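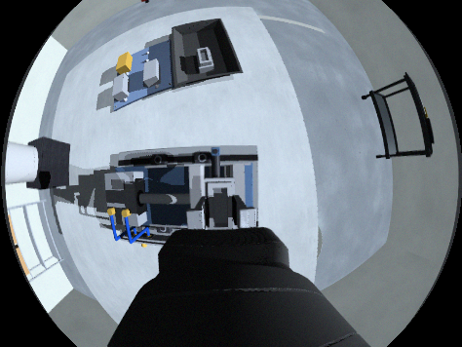 Vonlow Height-Adjustable Workbench, Model 4

Product code: VW-4
Supplied by: Ackermann Workshop Furniture
Page last revised: 12 August 2022

Overview

The Vonlow Model 4 is a height-adjustable bench intended for school workshops, college technical departments and light repair rooms. It is supplied as a complete unit, with top, underframe, levelling feet and fixings, and may be ordered singly or as part of a full room layout.

The bench was introduced to replace the fixed-height Model 2, which is no longer made. Existing customers should note that the underframe of the Model 4 is wider at the foot than that of the earlier bench. Where the two are to stand in the same row, the spacing between them should be checked against the drawing supplied with the quotation.

Worktop

The standard top is beech, 50 mm thick, finished in clear oil. A laminate top in grey or white is available at the same price for rooms where glue, paint or solvents are in regular use. Both tops are reversible and are held from beneath, so that no fixings show on the working surface.

Oiled beech tops should be re-oiled once in each school year. Customers often arrange for this to be done in March, when the heating is still on and the oil dries well overnight. Laminate tops need only a damp cloth and a mild detergent. Bleach and scouring powders will dull the surface and must not be used on either finish.

Height adjustment

Height is set by a removable crank handle, which fits at either end of the bench. The range allows for seated work at the lowest setting and for standing work by an adult at the highest. The handle should be taken out after use and kept by the member of staff in charge of the room.

The mechanism is sealed and requires no grease. If the handle becomes stiff, the load on the bench should be removed before any further turning. Continued stiffness should be reported to the service desk, and the bench left at its present height until it has been inspected.
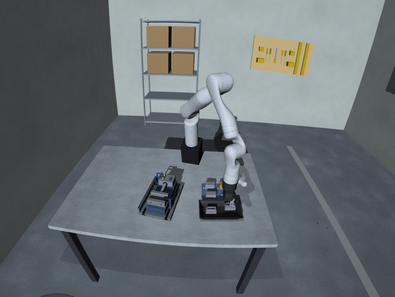 Load and stability

The evenly spread load must not exceed 200 kg. Vices and other clamped equipment count towards this figure and should be fitted over a leg wherever possible. A Flavine woodworking vice can be fitted at the factory on request; the position must be stated at the time of order, as the top is drilled before it is oiled.

The four levelling feet must all be in firm contact with the floor. On uneven concrete the feet may be replaced with the long-thread version, order code VW-LF. Benches used for sawing or planing should be bolted down — the brackets for this purpose are included with every unit.

Options and accessories

Lockable drawer, single
Lower shelf, full width
Tool rail, rear mounted
Flavine vice, factory fitted
Castors, braked, set of 4 (not suitable for benches with a vice)
Hirevex cable tray, with cover

The Hirevex tray is supplied without sockets. Electrical work must be carried out by a qualified person after the bench has been placed, and the supply lead must have enough slack to allow for the full range of height.

Delivery and assembly

Benches are delivered flat, in two cartons, to a ground-floor entrance. Delivery to upper floors can be arranged where there is a goods lift, and should be requested when the order is placed. Assembly takes two persons nearly 50 minutes and requires no special tools.

Cartons should be inspected before the delivery note is signed. Damage found later must be reported in writing within two working days, with the carton number quoted.

Guarantee and spare parts

The underframe and crank mechanism are guaranteed for four years from the date of delivery. The worktop is guaranteed against splitting and warping for two years, provided that the care instructions have been followed. Feet, handles and drawer locks for the Model 4 are held in stock. Handles for the Model 2 remain available while supplies last, and orders for these should state the old product code in full.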